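2025-01-11

Cold in the workshop this morning, so I made a big pot of coffee and pulled the Losen server pile onto the long bench. Six machines came over from Pinheiro back in August and they've been sitting under the stairs ever since, which is embarrassing, but Madalena wants at least one of them up and running her render jobs before she'll stop asking me at lunch. Fair enough!

The plan for the day was just board one: strip it, clean it, get a processor in it, see if it posts.

Stripping went fine. The chassis screws were all there for once (thank you, whoever bagged them), apart from one with a chewed-up head that I had to get out with the rubber band trick. Ilídio swears by a drop of valve grinding paste on the driver tip instead. I tried that first and got nothing but gritty fingers, so rubber band it is. The fans are awful. Two of them have so much felt on the blades that they look like bottle brushes. I put all the fans in the blue crate and will do them outside with the compressor when it's a bit warmer, because last time I did it in here Kaj sneezed for a week and let everybody know about it.

Dust on the board itself was lighter than I expected. I used the soft brush, then a little air, then the brush again. Some brownish crud near the power connector came off with isopropyl and a cotton swab. We're nearly out of the swabs, the good ones with the tight heads – the cheap ones shed and I don't want to be picking fluff out of anything with pins in it. Added to the list on the door.

Then the processors. Gonçalo had them in a cookie tin, each one in its own clamshell, with a sticky note on the lid saying "Xeons, some good". Thanks, Gonçalo. I went through them under the lamp and wiped the old paste off the lids. It was the gray Gomix stuff, dried to something like old toothpaste, and it needed three passes with isopropyl and a coffee filter before the printing came up clean enough to read. Coffee filters really are the best thing for this, they don't leave lint and we always have them.

Notes on the socket, mostly for Melur, who wanted to know how I do it:

- Look at the pins before anything else. Lamp low and from the side, then turn the board and look again. The grid should shine evenly, and one bent pin shows up as a dull spot or a spark where there shouldn't be one.
- Levers and load plate all the way open. If the plate is half up it WILL fall on your work, ask me how I know.
- Leave the memory out until the processor is in. Tall sticks are just one more thing to bump.
- Chip by the edges only, nothing touching the gold side.
- Match the corner triangle and the notches before you go anywhere near the pins. Straight down, no sliding, no wiggling to "help" it.
- When it's lying flat, stop touching it. Then the plate, then the levers, and expect them to need more force than feels polite.

I'm fussy about that fifth one. On the old Jaltavholm board I let the chip land on one corner, and straightening those pins ate an entire evening with a sewing needle and a magnifier, and it still only saw half its memory afterward. 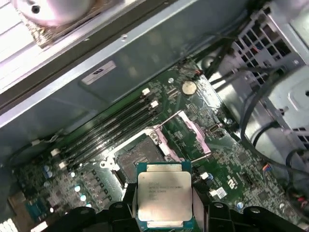 Anyway, the sewing needle now lives in the top drawer with the tweezers, in the little cork, so please put it back there if you use it.

Other odds and ends while I'm writing. The coin cells in this batch are all going to be old, so I'd rather swap every one than chase weird clock errors later. We have a strip of fresh ones in the battery box, second shelf. Kaj asked whether we should bother keeping the plastic socket covers and yes, please keep them, they go in the jar next to the standoffs. A bare socket on a shelf is asking for trouble.

Paste: I want to go back to the small tube for these, the big Gomix syringe has separated and the first squeeze is all oil. A pea in the middle and let the cooler spread it. Ilídio does an X and we're not going to have that argument again.

Still to do on board one:

- [ ] find the matching cooler (four screws, NOT the clip type)
- [ ] new coin cell
- [ ] one stick of memory first, the rest only after it posts
- [ ] bench supply, not the one that came with it, until I've had that one open
- [ ] label the chassis so the lid goes back on the right box

Madalena, if you're reading this: next week, maybe – depends on the cooler.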